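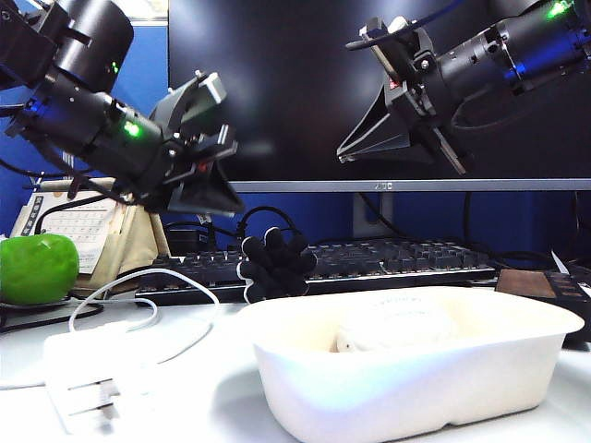

Workplace News

Desk Standards for the Tomcombe Office

Staff at the Tomcombe office are reminded that the revised desk standards take effect in August. They apply to all 256 assigned desks and to the shared desks in the Lalmont wing.

Each desk is issued with a monitor, a keyboard and a desk calendar. These items remain with the desk when an employee moves to another team. A standard place looks much the same across the floor: a white desk surface, a blue partition, the monitor in the middle with the keyboard in front of it, and the calendar to the left. Small personal items, such as a soft toy or a piece of fruit for the afternoon, are welcome, provided that they can be cleared away at the end of the day.

Cables should be gathered behind the keyboard and kept off the front half of the desk. Ties and sleeves are available from the supply room, Room 320. Monitors are to be switched off before leaving.

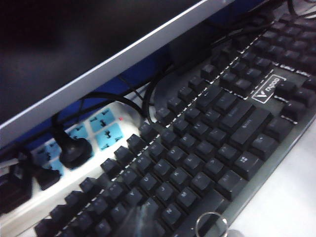

Keyboards may be cleaned with the dry brushes supplied on each floor. Liquid sprays should not be applied directly to the keys. An employee who prefers a quieter model, or who requires a different layout, may submit a request through the Tully service portal. Requests are normally answered within five working days. Equipment brought from home must be registered before it is connected.

Staff transferring from Brerkavham will find their desks prepared on arrival and need not bring a keyboard or monitor with them. Desk numbers will be sent by email. Questions may be directed to Facilities at extension 3027.

Posted 11 July 2024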